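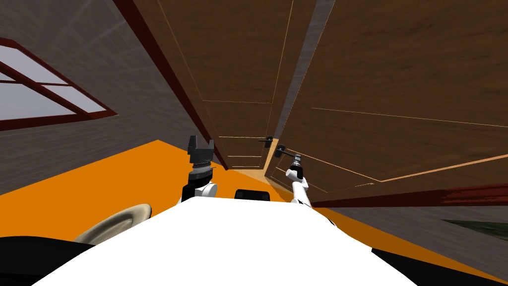 Imelda Quiambao wrote to us in May that her robot had stopped dead at a door with its fingers closed on the lever, and that she stood there for a good while wondering whether she was allowed to touch it. She was, once the arms were in Hold, and we are sorry the last edition of this manual made her guess. Her letter is the reason this section is longer than it used to be, so please bear with us!

Section 8. When the robot stalls at a door handle

A stall at the handle shows as fault 12 on the Kavport panel. It means the wrist has pushed against something for longer than it should, and the arm has given up trying. Most often the lever was stiffer than the one the robot practiced on in the simulator, or the door had swung a little between the reach and the grip.

CAUTION: Keep your hands away from the gap between the two doors until step 3 is done. A stalled arm can still be pushing, even when it looks perfectly still.

1. Press Hold on the panel. The light goes from green to amber. If it stays green, press the red stop button and go straight to Section 5.

2. Wait for the panel to read ARMS HELD. This can feel like a long time when somebody is waiting to get through, but do let it finish.

3. Choose Release Grip, then pick the arm that is at the handle. The other arm stays where it is.

4. Back the base away with the jog pad, slowly and in a straight line. Please don't turn it while the fingers are near the lever (we have bent a fair number of levers in the Tudholm workshop this way, and one wrist).

5. Work the handle yourself, both ways, and swing the door through its full travel.

6. Open Door Settings and lower Grip Force to 80 percent. Run the approach again in the simulator before you try it on the real door.

Note: The simulator treats every lever as smooth and freshly oiled. A clean run on screen tells you the reach is good, and very little about the push.

If fault 12 comes back after step 6, save the log and send it to Rogelio Fajardo at the Urarel service desk, along with the make of the handle if you can find it.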